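Progress report: Dreltico driver and calibration packages
Prepared by: Brynhildur Eskildsen
To: Tadhg Dolan, Avberg
June 21, 2018

Status

The driver package is released internally and builds on both supported distributions. The calibration package is running but late. Documentation is half done.

Driver package

The depth camera driver now starts from a single launch file. Parameters that used to be set in three places (frame rate, registration, frame prefix) are read from one YAML file per device. Old launch files still work and print a deprecation warning.

We fixed the timestamp problem reported from Baltau. The driver stamped images on arrival at the host, so color and depth could differ by up to 48 ms under load. It now uses the device clock with an offset estimated at startup. The offset is not updated after that. On long runs it will drift, and a fix is planned for the next period.

The nodelet version crashes on shutdown if a subscriber is still connected. Ticket 5 is open for this. Until it is closed, please use the standalone node.

Calibration package

Intrinsic calibration is finished. Extrinsic calibration between two cameras works when both see the full checkerboard, and fails without a clear message when one view is partial. Tadhg asked for a proper error here and that is the next item on the list.

The Hirose target format was dropped from this release. The parser was written against an old version of the file layout and needs to be redone. 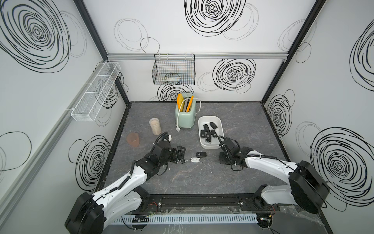

Two-arm workspace with tray and key fobs.

Recording tools

The bag splitter now writes an index file next to each part. Compressed depth is on by default. Playback of older bags was checked on 4 recordings, and 2 of them needed the topic remap file that ships in the config folder.

Next period

Clock drift correction, the error handling described under calibration, and the remaining tutorial pages. We request no change to the budget. The request for a second build machine still stands.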